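Plumero: a small pile of shirt-handling examples

Hi! Plumero is the set of cloth demonstrations I've been putting together for Altik, my little policy-learning repo. If you landed here from the Altik page, you want the "demos" folder and probably nothing else. If you landed here from a search for feather dusters, sorry.

What's in it

2,000 demonstrations of people moving, pinching, and straightening clothes with hand-held grippers. Of those, 1,558 are cleaned and ready to train on. The rest are in "raw" and you're welcome to them, but expect gaps in the tracking and a few clips where the gripper width never got logged (my bug, fixed in August, long story involving a byte order).

Each demonstration is one folder with a video, a pose track, a gripper-width track, and a short text file saying what the person was asked to do. The instructions are plain, like "pull the hem toward you" or "fold the left sleeve in." I kept the wording exactly as it was given, typos included.
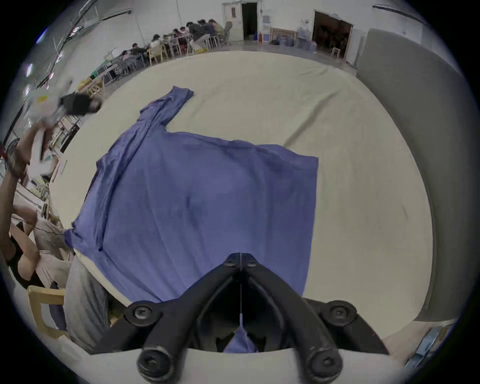
Fingers closed on the hem, shirt laid out on the cream cloth.

Hems are my favorite part of the set! They're thin, they slide, and when you pinch one you nearly always grab a bit more fabric than you meant to. I left those extra-fabric grabs in. An early version of Altik trained only on the pretty ones and it was hopeless the moment a shirt bunched up on it.

How to load it

Run "altik fetch plumero" and go get a coffee. After that, "altik peek" opens a demonstration with the tracks drawn under the video. If you use the Grulter loader instead, set the time base to "video" or everything drifts, slowly enough that you won't catch it until you've trained overnight. Ask me how I know.

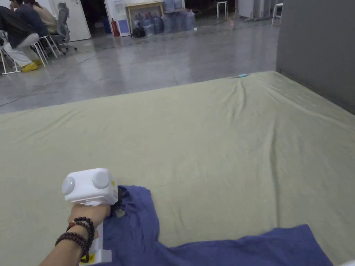

Splits are by session, so people and clothes from one session never end up on both sides. The held-out part has 31 sessions in it. Please don't reshuffle at the clip level, because the same shirt shows up in clip after clip and your numbers will look wonderful for no good reason.

Things that will trip you up

Lighting is whatever the room had. Wrists, sleeves, and bracelets show up in plenty of clips, and so does the rest of the room. I haven't masked any of it. There's a crop setting in the config if you'd like the model to see less background.
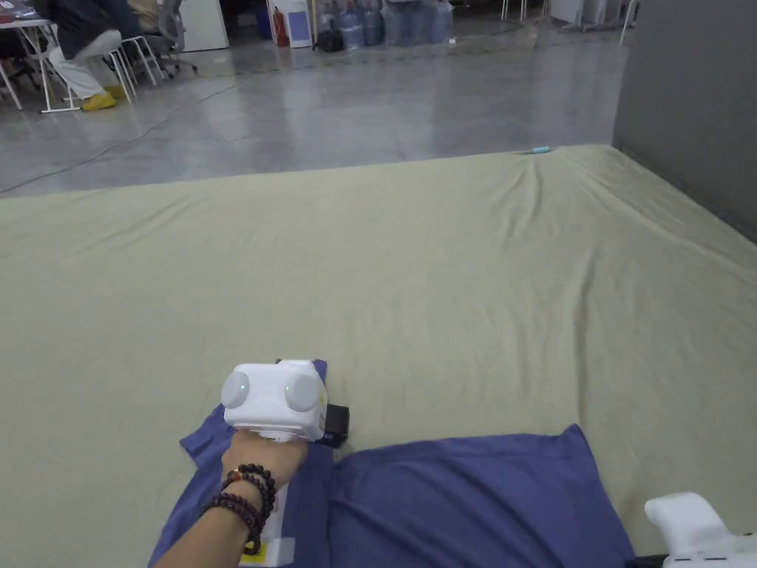
Color was the thing I got most wrong when I planned this. I figured contrast would take care of itself, and then my cloth finder kept losing the edges of dark fabric in its own folds. A navy piece on a pale green sheet is easy enough to outline, but the creases inside it are another matter, and a little sewn or printed label by the edge can pull the finder right off the corner you care about. If you're labeling corners by hand, zoom in and go slow on the dark stuff. The Wegener labels (in "extras") cover 700 clips and were all done that way.

Still to do

Towels. Better notes on which hand was used. A smaller download for people on bad wifi, which includes me most evenings. If you find a broken clip, open an issue with the folder name and I'll pull it from the next build.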